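3. Setting and methods

3.1 Study sites

The study ran at two outpatient respiratory clinics, Jiltbridge and Etside. Jiltbridge serves a mostly urban population and sees patients on all weekdays. Etside is smaller, draws from farming towns along the river, and holds its breathing clinic on Thursday only. Both clinics refer to the same regional hospital, and both have used the same model of desktop spirometer since before the study began.

Patients were eligible if they were 40 or older, had a diagnosis of chronic obstructive pulmonary disease confirmed by spirometry, and had been prescribed at least one handheld inhaler for daily use. We excluded patients who used only a nebulizer, patients on home ventilation, and those who could not complete a breathing test on the day of enrollment. In total, 531 patients were enrolled. Enrollment closed in August.

3.2 Inhaler technique assessment

Each patient was asked to use a placebo version of their own inhaler in front of a nurse. The nurse scored the attempt on a 10-item checklist adapted from the one described by Pfeiffer in her earlier work on dry powder devices. Items covered preparation of the device, breathing out before the dose, the seal of the lips, speed and depth of the breath in, and breath holding. Three of the items were marked as critical, meaning that an error on any of them would be expected to leave little or no medicine in the lungs. A patient with one or more critical errors was classed as having poor technique, whatever the total score.

Patients who used more than one type of inhaler were scored on each, and the lower score was carried forward. We chose the lower score after the pilot phase, when it became clear that averaging hid serious problems with the second device. Spacers were allowed if the patient normally used one at home.

Nurses at both sites were trained by the second author (Ghauri) over two afternoons. To check agreement, a second nurse scored a subset of patients independently from the same visit. Disagreements on critical items were settled by discussion and the final score was entered into the study record. Disagreements on other items were left as they stood, and the first nurse's score was used.

3.3 Dose counter readings and home use

Adherence between visits was measured in two ways. Patients kept a paper diary in which they marked each dose, and the dose counter on the inhaler was read by clinic staff at each return visit. Where the two disagreed, we used the counter. Some older devices had no counter, and for these patients the diary was the only source. Results for this group are reported separately in Section 4.3.

Pharmacy refill records were requested from the Harms dispensing system, which covers both sites. Refill data were used only to identify patients who had stopped collecting their inhalers altogether. We did not use them to estimate daily dosing — a refill shows that a device was picked up and says nothing on how it was used.
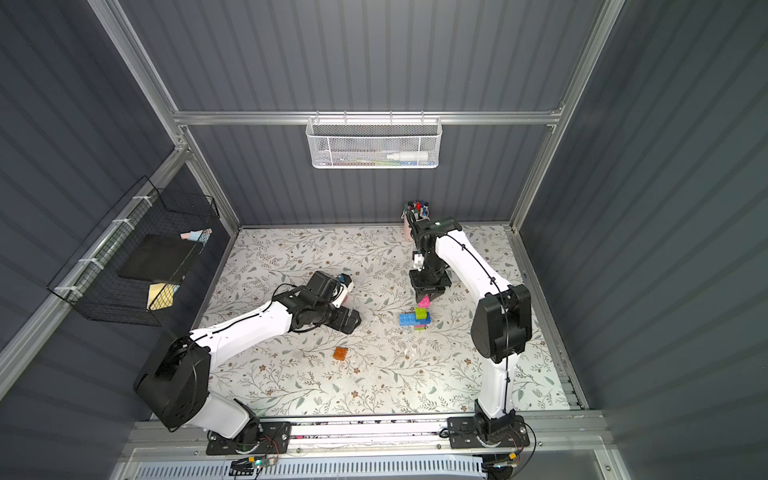
Figure 3. Pair of robot arms over a patterned floor mat.

3.4 Outcomes

The main outcome was the number of flare-ups during follow-up that led to a course of oral steroids, antibiotics, or both. Flare-ups were identified from clinic notes and confirmed by a physician who did not know the patient's technique score. Two courses started within 14 days of each other were counted as one event.

Secondary outcomes were change in forced expiratory volume in one second, hospital admission for a respiratory cause, and score on the Bivinska breathlessness questionnaire. The questionnaire was filled in by the patient in the waiting room before the nurse visit, so that answers would not be affected by feedback on technique. Patients who needed help reading the form were given it by reception staff, who read the items aloud without comment.

3.5 Statistical analysis

Flare-up counts were compared between the good and poor technique groups with negative binomial regression, adjusted for age, sex, smoking status, baseline lung function, and site. Confidence intervals for the secondary outcomes were obtained by bootstrap with 2000 resamples. Missing questionnaire items were filled with the patient's own mean if no more than two items were blank, and the form was otherwise left out of the analysis.

We planned one subgroup analysis in advance, comparing patients who lived alone with those who did not. All other subgroup results in Section 4 are exploratory and were not corrected for multiple testing. Patients lost to follow-up contributed data up to their last recorded visit.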